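27 Mar 2024
By the Nultivia tooling desk

Checking gripper labels before you train on them

Plenty of guides tell you to trust the automatic open/closed labels that come out of your tracking software. I wouldn't. We ran Brella, our label checker, over 1,583 clips recorded in February and it flagged 176 where the label disagreed with the finger width. Some of those flags were wrong too, so don't throw clips away on its word alone.

Start with a small batch. Export 50 clips from Sowerby, keep the original timestamps, and plot finger width against time for each one. A real grasp usually shows up as a drop followed by a flat stretch. If the line never goes flat, look at the video before you touch any thresholds.

Thin objects are where it falls apart. The fingers end up nearly shut whether they hold something or not, and a fixed cut-off can't tell the two apart. 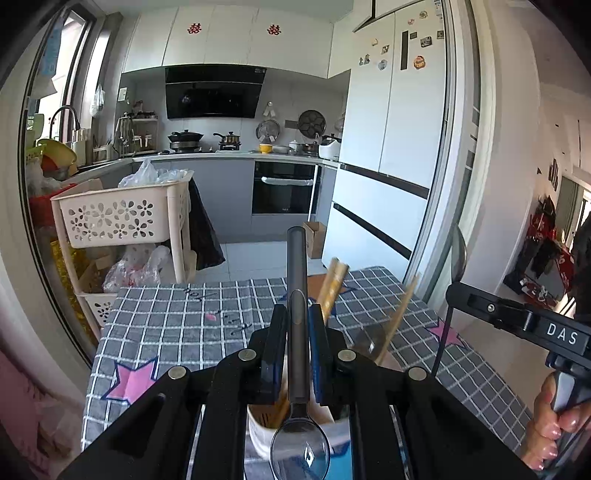
Spoon held upside down between the finger pads, handle pointing up.

For clips like this, set the cut-off per object. Record the width with the fingers fully shut, then with the object gripped, and put the threshold between the two. If the gap is smaller than the jitter in your signal, no threshold will save you. Mark the clip "unsure" and label it by hand.

Shiny surfaces need a second look as well. Trendix will happily give you a mask for a reflective bowl, with a confidence score beside it. I ignore the score and step through 40 frames either side of the grasp. It's dull work, and I've yet to see a setting that replaces it.

Rerun the checker after every threshold change, and save the old labels first.

Contact | © 2024 Nultivia | Back to top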